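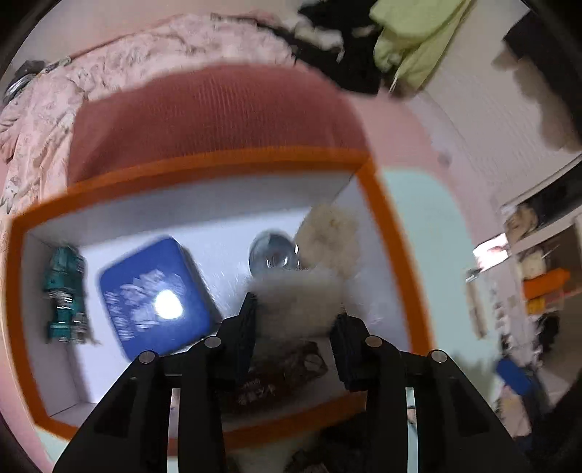
Slide 2: The bin

Leave this one up while people find seats. Don't start until the door has stopped banging.

Say: a bin with too much in it, on a surface with too much on it. We like it that way. The first set we recorded, at Norkholm, was done on a clean grey table with everything a hand's width apart, and the policy we trained on it was superb at clean grey tables. Sadly there is limited demand.

Point at the round clear thing first. You see the reflections and a darker outline, and for the rest you're mostly looking at the floor of the bin through it. Then point at the blue box: the light has landed straight on the lettering. Then the fluffy thing in the jaws, which hides part of the clear one and the corner of the package. Three of our usual complaints in one view. (Wait. Someone always asks whether we arranged it. The operators were told to fill the bin and were given no further guidance.)

Slide 3: What everyone does with views like that

They throw them out. So did we. The standard recipe scores each demonstration on how well the target can be seen when the jaws close, and drops the low scorers. It's sensible, it's tidy, it takes one line in the methods section, and I defended it in a review as recently as last November.

Mention the trouble early, don't save it up: in a close-in view, the thing you are gripping blocks whatever lies behind it. Score by visibility and you end up keeping the grasps where nothing was near anything else. We were paying people to make clutter and then deleting it.

Slide 4: What we did instead

237 demonstrations, all taken with the hand-held gripper, no arm. Same jaws as on the arm, so what the camera sees of them stays close to what it'll see later. If asked about jaw wear, see the spare slide.

Two policies, same network, same training time. One got the filtered set. The other, which is called Thomas in the code and so now in the paper, got everything, plus a short memory of earlier views in the same reach. The idea is dull. If the clear thing was in sight on the way down, the policy should still believe in it when something woolly gets in front.

Don't say "object permanence". Last time it cost me ten minutes with a developmental psychologist, who was right.

Slide 5: Result

Test set was 36 bins packed at Zirkow by people who had never met our robot and owed it nothing. Bars go up now. Let them read it before talking.

Thomas wins on the crowded bins. On the sparse bins there's no difference worth drawing, and I'd ask people not to squint at the error bars looking for one. On clear objects lying alone it is slightly worse. We don't know why. I have a theory, and it's on the spare slide where it can't hurt anyone.

The failures matter more than the bars. The filtered policy's usual mistake was to close on the target and its neighbour together, lift both, and carry on as though it had done well. Play the clip. Sound off, the compressor is dreadful.

Slide 6: Is it the memory or the data?

Somebody will ask, so get there first. We ran the memory on the filtered set as well. It helped a little. Most of the gain comes from leaving the awkward demonstrations in, which is mildly embarrassing given how long the memory took to build and how short the code was for the filter we removed.

If the Irkora people are in the room, say plainly that their visibility score works as described. We used it for the wrong job. Be nice, they host the benchmark.

Slide 7: Limits

One gripper, one lens. Soft things are over-represented, as the operators evidently enjoy picking them up. Glare is still bad: printed boxes with a bright patch across the face are the largest group of misses for both policies. We never tried polarised light and will be told to.

Also the memory is short. Stop half way to scratch your nose and it has forgotten the lot.

Slide 8: Questions

Data and training code go up after the talk. Check the link the night before, it was broken in rehearsal.

If running late, drop slide 6 and answer it from the floor. Don't drop the clip.

Spare slides: jaw wear, clear-object theory, full table of misses by object type.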